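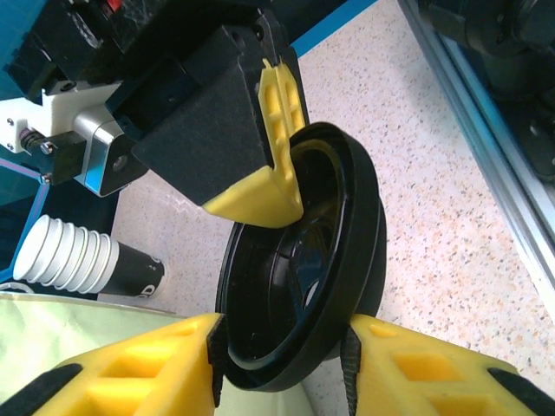

Two robot arms with yellow gripper fingers sharing hold of a round black lid.

Budgeting for a two-arm robot workstation

Budgeting for a two-arm robot workstation is the work of deciding, before any money is spent, what a small automated bench will need and what it will go on needing once it is running. The term usually covers a pair of light robot arms fixed near one another over a shared tabletop, along with their grippers, power, cabling, safety measures and the many small supplies that the arms handle. It is a friendlier subject than it sounds, and a good deal of it can be done with a pencil at a kitchen table, though most buyers sooner or later move to a spreadsheet.

Scope of a budget

A budget for this kind of bench is normally split into first costs and running costs. First costs take in the arms, the rail or base they stand on, the table, the enclosure, the grippers, any cameras, the computer and the labor of putting everything together. Running costs take in worn finger pads, replacement cables, power, service visits, software fees where there are any, and the cups, bags and other goods used up during setup and practice. Buyers who are new to the field tend to put nearly all of their attention on the arms themselves (understandably, as they are the exciting part!) and then find the rest of the list arriving one invoice after another.

One planning sheet in common use among small food counters is the Brindwood sheet, named for the market hall where it was first passed around. It asks the buyer to set aside 20 percent of first costs for things not yet thought of, and a further 10 percent for spare parts to be kept on the shelf from the first day. Some buyers find this generous and trim it, and a fair number of them put it back the following year.

Choosing one arm or two

Whether a second arm is worth the price depends on the goods. A single arm can pick up a cup and set it down again perfectly well, provided the cup is within reach and there is somewhere clear to put it. Jobs such as passing a part from one gripper to another, holding a bag steady while something goes into it, or turning a lid around in midair are where a pair begins to earn its keep. A buyer should write out every step of the job in plain words, as though teaching it to a new employee, and mark each step at which a person would naturally use both hands. If there are hardly any marks, one arm and a simple clamp may do the same work for a smaller sum.

Sharing a table also brings costs of its own. Both arms have to reach the middle without getting in each other's way, which affects how far apart they are mounted and how large a tabletop must be ordered, and the time needed for programming goes up as well.
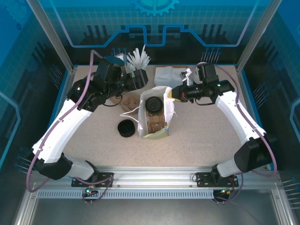

Packing takeout orders is a good case to plan around, as it mixes stiff things with soft ones. Cups and lids keep their shape, while paper bags fold, lean and slide, and molded carriers can differ a little from one supplier to the next. A careful buyer asks for a trial with the very bags and carriers that the counter already uses, and pays for a few extra cases of them, because practice goes through stock quickly.

Grippers and fingers

Fingers are among the cheaper parts of a workstation and among the most often changed. Many shops print their own, which keeps the price of each one low but adds the cost of a printer, material and somebody's afternoon. The Yap finger set, a printed design shared between several small shops, is usually budgeted at 8 pairs per bench for the first year, with grip pads bought separately. Pads deserve their own line in the budget, as a worn pad can lead to dropped goods long before anything looks broken.

Quotes and delivery

Quotes from different sellers are seldom laid out alike, and it is worth the trouble of copying them all onto one page. Gredex, a maker of light arms, lists its mounting plates and rail together with the arm, while Breltach, which builds enclosures and benches, prices wall panels, posts and tabletop as separate items. Neither way is wrong, but reading one against the other without care can make a dear quote look like a bargain. Delivery from either firm is usually planned at 90 days, so a counter hoping to open its bench in June does well to have the order signed before winter is out.

Freight, unpacking and the removal of crates are often left off quotes altogether and should be asked after by name.

See also

Gripper maintenance
Bench enclosures
Leasing of light robot arms

Page last revised November 2025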